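Questions I keep getting about the Dirkura kitchen runs

I put up a short post on teaching a simulated arm to work kitchen appliances, and my inbox filled up with the same handful of questions. So I'm answering them in one place, and next time I can just send a link. Last changed March 2019.

What is Dirkura, anyway?

It's my name for a training recipe plus the pile of scripts that go with it. The short version: a policy looks at camera images, picks a small motion for the arm, looks again, and keeps going. It starts by copying demonstrations. After that it practices alone in the simulator, and I feed its better attempts back in as if they were new demonstrations (Hatice Kaplan calls this "letting it grade its own homework," and she's a little right, but the success check is written by hand and it's strict).

How many demonstrations did you use?

50 per task, over eight tasks. I drove every one of them myself with a cheap game controller, so if the arm has a funny habit of swinging wide before it comes in — that's me, sorry! The practice stage then kept 2,078 attempts that passed the check, all tasks together. Everything that failed got thrown out, and I know some people would rather I had learned from those too. It's on the list.

Why microwaves? Aren't drawers the usual thing?

I do drawers as well. But a microwave door swings on a hinge, so the hand has to follow a curve while it pulls, and you find out very quickly if your policy only ever learned to go in straight lines. Mine had. The first version would get hold of the handle beautifully and then just haul backward until it slipped off, over and over, for an entire weekend of compute.

What does the arm get to see?

Two cameras. One is fixed and takes in the whole counter, and the other sits close to the hand. The close view is the one I care about most, and it's also the one that causes the most trouble, with so much of it being plain white appliance. You get the door, the upright handle on its right side, part of the knobs, and one dark finger poking up from the bottom.

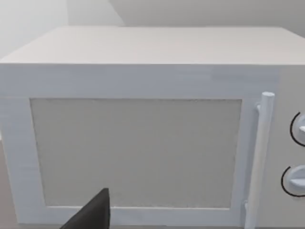

Zübeyde Kocabaş wrote in to ask whether the close camera is really pulling its weight, or if the policy could do the same job from the fixed view and joint angles. She tried something like it on her own door task and saw hardly any drop when she blanked the close images, right up until she moved the appliance a little between runs. Then it fell apart.

I saw much the same thing, so thank you, Zübeyde! With the microwave always in one spot, my fixed-view version did fine. Once I started shifting and turning it at the start of each run, the fixed-view version kept closing the fingers next to the handle. The one with both cameras recovered a lot more often. I don't have a clean number that I'd be happy to defend, so I'm leaving it at that until I've rerun it with fresh seeds.

Does it turn the knobs?

Badly. Knobs are a separate task and the weakest of the lot. The grip rotates a bit, lets go, and then the policy seems to forget which way it was turning. Murray Marchand suggested giving it a short memory of past images, and I'm trying that in April.

Will any of this work on a real arm?

I don't know yet. My contact forces are much too forgiving and my walls are much too clean. Hüsnü Sarıgül has offered me time on the arm at Bonmont — I'd start with drawers there and leave glass doors for later.

Can I have the code?

Yes, once I've pulled my home folder paths out of it. The demonstrations are going up first. You'll need a decent graphics card and some patience with the config files, which grew in the dark and look it.

Why did my run get stuck at zero successes?

Check the handle's friction setting before anything else. Then check that your two camera streams aren't swapped. I lost two days to that one.

Contact: use the form on the Dirkura page | © 2019 Urmas Šimkus | Back to top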